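## Budgeting for a laundry-handling arm

Start with the task and leave the catalog for later. Write one sentence that says what the arm has to pick up, where from, and where it goes. Every line in the budget should point back to that sentence.

**1. Split the quote.** Ask for the arm, the gripper, the mount and the cables as separate lines. The first quote we had from Clandora put them all under one price, and it took 2 more rounds to find out that spare fingers were extra.

**2. Price the mount.** Check the height of the arm's base against the rim of the basket before you order a stand. We set aside 900 dollars for mounting and cabling - a full pedestal would have used all of it.

**3. Measure the cable runs.** Measure along the floor and up the arm, then add slack for the wrist. Put down the length you get, plus one spare of each cable.
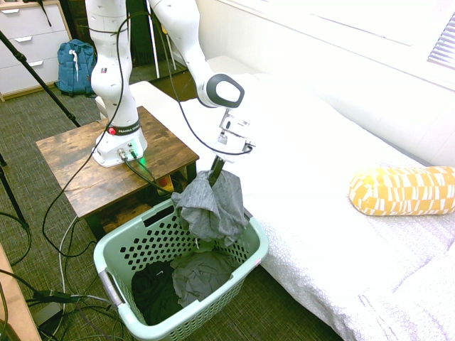 Julgate wrote back after reading a draft of this page that the mount line was fine but the spares line was too low, and that gripper fingers should be bought in pairs with the first order. We changed the sheet to match.

**4. Allow for soft items.** Shirts and towels are harder to grip than boxes. Budget 30 hours of setup time for them and enter it as a cost.

**5. Ask about lead times.** Heydari quoted 33 days for the gripper and longer for the arm. Enter both dates in the plan, and don't book setup time until the later one has passed.

Keep the old quotes in the same folder as the sheet. You will need them when the service contract comes up for renewal.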